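Gasetti twin drink dispenser, three months in

Bought this in April for the breakfast room at our place in Stosamdale. Nine rooms, guests who want iced coffee at 7 am, and I was sick of refilling pitchers. Paid $129 on sale. Kadir Polat who runs the inn up the road has the Perarness one and swears by it but that's nearly twice the money and I'm not made of money.

Short version: good, not great, would buy again at the sale price. Not at full price.

Setup. Took me half an hour, most of it spent on the washers. The instructions show the rubber washer on the inside. The little card in the parts bag says outside. Inside is right. Outside drips. I found this out at night with a towel on the floor. Hand tighten only, I used pliers the first time and pinched the washer, had to wait a week for a new one. They sent it free so credit for that.

Pour speed is decent. A full glass takes a few seconds, slows way down once you're under a quarter full, then you're tipping the thing forward like a ketchup bottle. My one real gripe. There's always a good cup and a half stuck at the bottom and with cold brew that's money down the drain.

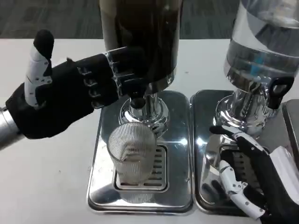

Coffee stains. Yes it stains. Three weeks of cold brew and the container had a brown tint that dish soap wouldn't touch. Baking soda and warm water overnight did most of it. Don't leave tea in over a weekend, just don't. Juice is fine, orange juice with pulp is NOT fine, it clogs and you have to take the whole tap apart.

Keeping it cold: the ice tube is skinny and it melts fast. I get maybe two hours before I have to swap it. I freeze a spare the night before now. Junpei Tamura, my morning guy, puts the coffee in the fridge till right before we open and that helps more than the tube does tbh.

Cleaning. The container comes off with a twist, goes in the sink fine, too tall for our dishwasher. The tap comes apart in four pieces and you need to do it every couple days or it gets funky. I bought a pack of skinny bottle brushes, wish they'd put one in the box. Shiny parts show every fingerprint. I wipe it down before breakfast and by 8 it looks like kids have been at it. Sometimes kids have been at it.

The lid is the cheap part. Loose fit, rattles, and one of ours already has a crack near the knob. Customer service said lids aren't covered after 91 days which is a weirdly exact number. I was on day 100 something. Didn't argue, taped it, moved on.

Before this I had a Noguchi single for years and the tap on that was better, you could run it with one finger. This one is stiff. Older guests end up using two hands, one on the glass and one on the lever, and a couple just asked me to do it. Loosened up a bit since but still stiffer than it shoud be.

Looks nice though. People assume it cost more.

If you're doing a party once a year get something cheaper. If you're serving 500 people at weddings get the Perarness or rent. For a small breakfast setup it does the job. Check the washers, buy brushes, skip the pulp.

Four stars. Would of been four and a half without the lid thing.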